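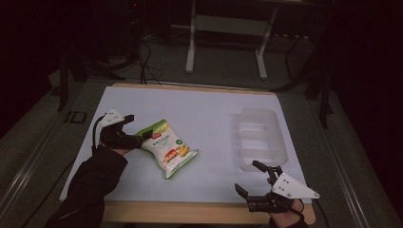 El disco que compré por la funda

Hace unos meses que quería escribir de este disco y siempre lo dejaba. Es una grabación de Onel, un grupo que duró muy poco y que casi no se encuentra en ninguna lista. Lo compré en Marstead, cuando vivía allí, en una tienda estrecha donde los vinilos sin clasificar estaban en cajas debajo de la mesa. Me costó 4 libras. La funda es gris, con el nombre escrito a mano, y por dentro hay una hoja fotocopiada con los títulos. Dos de ellos están equivocados, porque la canción que dice ser la última es en realidad la tercera de la cara A.

El español no es mi primera lengua, así que pido paciencia si alguna palabra de música no es la correcta. Llamo «maqueta» a lo que en inglés se dice demo. Un lector me explicó el año pasado que también se puede decir demo en español y que todo el mundo lo entiende, pero a mí me gusta maqueta, me hace pensar en una casa pequeña de cartón.

El disco contiene siete maquetas y una canción en directo. Las maquetas fueron grabadas en la cocina de Evie Rudd, que cantaba y tocaba la guitarra, y esto se nota: hay una resonancia corta y dura, como de azulejos, sobre todo en las notas altas. En la segunda canción se oye una puerta. En la quinta ella se equivoca de estrofa, se para, dice algo que no consigo entender y empieza otra vez desde el estribillo. Lo dejaron así. Yo he escuchado este error tantas veces que ahora, cuando lo hacen bien en la versión en directo, me falta algo.

Benjie Aquino toca el contrabajo en casi todo el disco y para mí es la razón principal de escucharlo. No toca muchas notas. Espera, entra un poco tarde, y después se queda en la misma figura hasta que la canción termina. Mi hermano, que toca el bajo en una orquesta de baile, opina que es pereza. Hemos discutido de esto en dos cenas de Navidad – mi cuñada ya no permite el tema en la mesa.

La canción que más pongo es «Vullix». No sé qué significa la palabra. La busqué en diccionarios de varias lenguas sin encontrarla y al final la acepté como nombre de un lugar, porque la letra habla de llegar allí de noche y de que no hay nadie para abrir. La melodía baja siempre, cada frase termina más abajo que la anterior, y en la última Evie Rudd casi habla. Dura poco más de dos minutos. La primera vez pensé que el disco estaba rayado y que faltaba el final.

La cara B es más débil, hay que decirlo. Dos canciones se parecen demasiado y en una de ellas hay un acordeón que no está bien afinado con la guitarra. La letra es bonita, trata de una mujer que guarda las llaves de todas las casas donde ha vivido, pero el acordeón me cansa. Normalmente levanto la aguja y paso a la canción en directo, que viene de un concierto de noviembre en el café El Fassi. El café tenía sitio para 39 personas sentadas, según la hoja fotocopiada, y por los aplausos yo diría que estaban casi todas. Alguien tose durante la introducción y después otra vez, justo antes de la voz. El contrabajo suena mucho más cerca que en las maquetas, se oyen los dedos en la madera.

De la edición original se hicieron 100 copias, también según la hoja. La mía no lleva número. He visto solamente otra a la venta, con la funda manchada de humedad, y pedían un precio que no voy a pagar por un disco que ya tengo, aunque confieso que dejé la página abierta toda la tarde.

Lo que sí me gustaría encontrar es la letra de la quinta canción. La hoja trae solo los títulos y hay un verso que entiendo de manera diferente cada vez: a veces oigo «the winter coat» y a veces «the window's cold». Si algún lector tiene el disco y mejor oído que yo, puede escribirme en los comentarios. También me interesa saber si en su copia los títulos están en el mismo orden equivocado.

La próxima entrada será sobre las cintas que me dio mi tío – muchas están sin etiqueta y voy despacio.

Publicado el 12 de octubre de 2022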